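Avus ferry drift

The Avus ferry drift was an incident at sea in January in which the small passenger ferry Avus lost power between the island of Arus and the mainland harbor of Cluvby and was carried by wind and current for more than 50 hours. There were 98 people on board. All of them survived, and nine were treated in the hospital for cold and lack of water.

Background

The Avus was built for short coastal trips and usually made the crossing to Cluvby in four hours. It had one main engine and a small generator for lights and radio. The ship was registered under the number 2709, and this number is often used in the local press as a name for the whole incident.

On the day of departure the weather forecast spoke of strong wind in the evening. The captain decided to leave one hour early so that the ship would arrive before the wind.

Loss of power

In the second hour of the trip, sea water entered the engine room through a broken pipe. The engine stopped, and the generator stopped a short time later. The crew sent one radio call, but the position given in it was wrong, and the first search was made too far to the south.
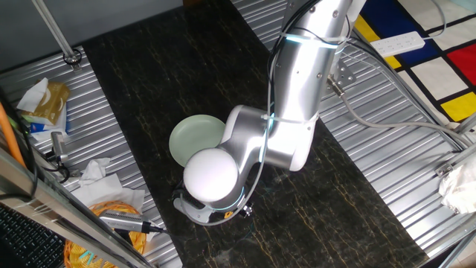
Chenxi Han later recalled that the passengers did not understand the danger during the first night, and that many of them were more angry about the delay than afraid. By the morning the land could not be seen anymore. The crew collected all food from the cabin shop and divided it into small portions. Drinking water was given out by the cup, first to children and older passengers.

Search and rescue

The search area was made larger on the second day. Fishing boats from Cluvby joined it without being asked. On the third day the cargo ship Qin, which was on its way to another port, saw a signal flare and changed its course. It reached the Avus before dark and passed a line to it, but the sea was too rough to move people from one ship to the other. The towing took the whole night.
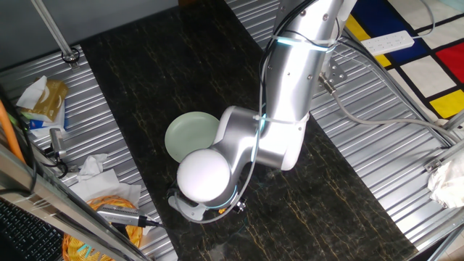 According to Lihua Cai, the worst hours came after the Qin had arrived, as everybody wanted to leave the ferry and had to stay on it. The two ships came into Cluvby in the morning, where 200 people were waiting on the pier.

Later events

A report on the incident was published on August 11, 2020. It named the old pipe as the cause and criticized the lack of a second radio. The Avus was repaired but did not return to the Arus route.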